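Tuesday, Vostadcombe bench notes – Himel handset, battery drain on standby

Started at 70 percent with the SIM out and Wi-Fi on. Screen off, brightness fixed at 200 for the wake checks. Left it alone for 4 hours. Drain was higher than on the Jang unit under the same settings, so the cell itself is not the first suspect. Both report the same firmware branch.

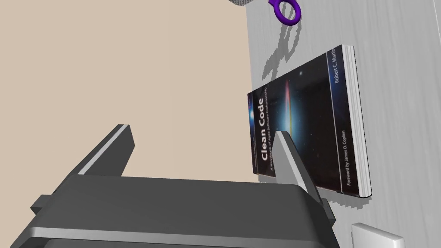
Gripper and book, rendered view.

Pulled the wakelock log. The Cenel sync service wakes the radio every 20 minutes even with background data disabled. Turned it off from the shell and repeated the run from the same charge level. Curve is flatter, but there is still a step near the start that I can't place.
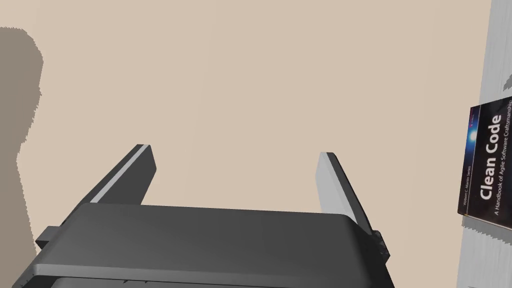
The step also shows up with the proximity sensor disabled, so that is ruled out. Next candidate is the fingerprint reader, which stays powered after a failed unlock on this build. Need to check whether the Jang does the same – its log was overwritten. 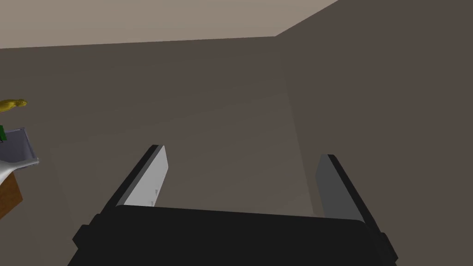 Two fingers of the gripper, from behind and above.

To do: rerun with no prints enrolled, save both logs before reboot, swap the USB meter cable.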